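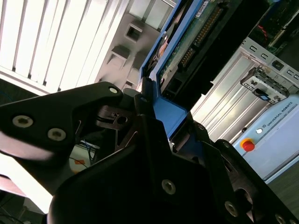

Visit report, Kernico refurbishing hall, 12/05/2023

The hall takes in retired desktops and handles about 900 a month. Boards with pin headers go to one shelf, drives to another. We spent most of the visit at the teardown benches, where cases stay open until the drive is logged – blue rails included.

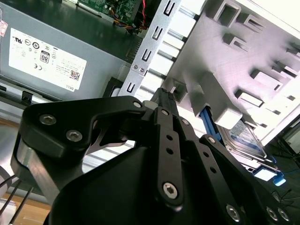

Mitsuko Imai remarked that the rails are worth more to her than the drives, as Orkness stopped supplying spares in August.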